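The Hand Should Come Before the Joystick

10/10/23

For four years my job has been to show robots how to do small things. I fold a towel, I put a cup on a shelf, I close a drawer, and a computer tries to learn from what I did. Before this I worked in a bakery, and I trained two young people there, so I have some comparison. I want to write why I think that most groups who teach robots by remote control should put the controllers away for the first part of the work and take the tool in the hand.

I know this is not a popular opinion in every place. When I visited Droddale last spring, the people there were very proud of their remote control station, and they had a right to be proud. A person sits in a chair, moves two light arms, and two heavy arms in the next room repeat the motion. It is beautiful to watch. I sat in the chair for one afternoon and tried to put a lid on a plastic box. My first good attempt came after 30 bad ones. At home I put a lid on a box and I don't even look.

This is my first argument. The person in the chair is learning a new skill, and the robot is learning from a person who is still a beginner. We say the robot copies an expert, but in the first weeks there is no expert. There is a tired person who cannot feel the lid. He stops, he corrects, he goes back, he waits to see if the heavy arm has arrived. All of these stops go into the data. Later someone asks why the robot is so slow and hesitates before it touches anything, and I think the answer is in the chair.

With a hand-held gripper the situation is different. The fingers are the same shape as the fingers the robot will have, so you cannot cheat and use your thumb. But the weight is in your own wrist. When the lid catches on the corner, you feel it at once, and your arm does the small turn that it has done all your life. I cannot describe this small turn in words. I tried once, for a manual, and the page was useless.
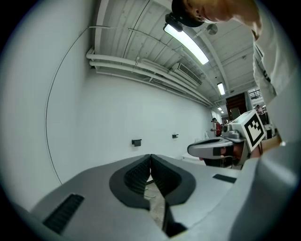
There is also the question of the room. A remote control station stays where it was built, and so the robot sees one table, one wall, one kind of light. A tool you can carry goes anywhere that a person can go. In our project, which we call Juvier, we collected in 9 different places during one October, and two of them were kitchens so narrow that a robot could not even turn in them. The lamps were different, the tables had different heights, and people walked behind us and talked. I used to be annoyed by these people. Now I am glad of them, because the robot must one day work in a place where people walk and talk.

My colleague Thaddeus Lindgren does not agree with me, and I should give his reasons fairly because he is a better engineer than I am. He says that a human arm can do things a robot arm cannot. I reach behind a pot with my elbow high and my shoulder turned, and it costs me nothing. The robot has other joints and other limits, and when it tries to follow the same path it may find that the path does not exist for it. In remote control this problem does not come, for the robot itself made every motion in the data. If it was impossible, it did not happen.

He is right about this. In one of our sets we had 253 demonstrations, and we had to throw away 105 of them, mostly for this reason. That was my own work, many evenings of it, and I was not happy. We were reaching like people in a hurry. After that we made a rule to keep the elbow low and to move the feet when something is far, and we check a few demonstrations the same morning. The next set was much better. But I admit that the rule makes us a little less natural, and natural was the thing I was praising two paragraphs ago.

He also says that the hand-held method loses the camera when you turn fast, and the computer no longer knows where the tool was. This is also true. One learns to turn slowly, as one learns to carry soup.

So why do I still say that the hand should come first? It is a matter of who can do the teaching. For the station you need training, patience, and good eyes for depth on a screen. Last winter in Nollum I gave the gripper to a woman who has worked in a hotel laundry almost 30 years. She complained that it was heavy and ugly, and then she folded pillowcases with it better than any of us. I had folded them wrong. I was holding the corner and she was holding the seam, one palm width from the corner, and the cloth fell straight. I would never learn this from my chair, and the robot would not learn it either.

I think of this often when I read plans from companies. Xia, a supplier that we have talked with, wants to hire a large hall of operators who will sit at stations and do every task for every customer. They will become very good at the stations. But will they know pillowcases? The knowledge of a trade is in people who do the trade, and most of them will not come to sit in a hall. We have to bring something to them, and it should be simple enough to explain before their coffee is cold.

I don't want to abolish the chair. There is a place for it, and for me this place is later. When the robot has learned the general manner of the task from hands, it will still fail at certain points, and at these points a person should take control from a distance and show it the way out with its own joints. A short correction of this kind is worth a lot. My young people in the bakery learned in the same order. First they watched my hands in the dough, and only then I let them work and took hold of their wrists when it went wrong.

Thaddeus has read this text and he asks me to add that the wrist sensor in the new station is much better than the one I tried. I will go and try it when they invite me again.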